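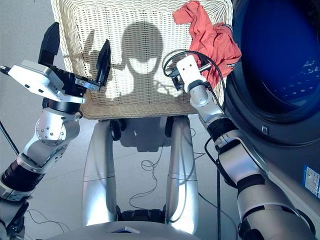 By the Tavlow Residents' Office
Posted 6/25/21

Changes to the Shared Laundry Service

Residents of Tavlow and Lambert are advised that new arrangements for the shared laundry rooms take effect at the start of next month. The rooms will open one hour earlier each morning, and each apartment may reserve two washing periods a week. The last load must be started by 8 p.m.

The present contract with Porent has been renewed for a further year. Under its terms, 16 washers will be replaced in the Lambert building, and the dryers at Tavlow will be serviced in place. The charge per wash remains at 65 cents.

Clothing should be taken away in the resident's own basket at the end of each period. Articles left overnight will be moved to the front office - they will be held there for two weeks.

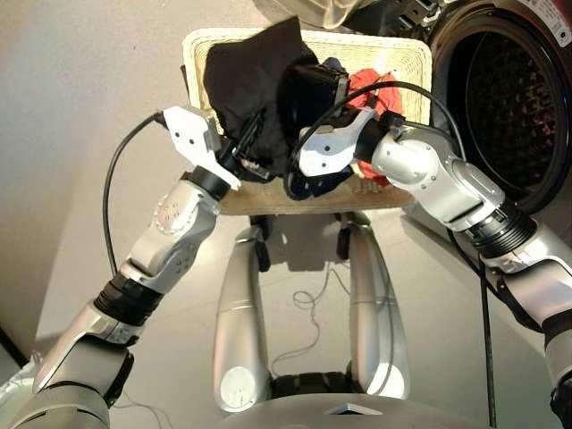

Lost Property

A number of garments from the spring remain unclaimed. Residents may ask for them at the Erkumham Street entrance during office hours. A short written note of the article, its color and its size is required. Bed linen is stored separately and may be requested by calling extension 794.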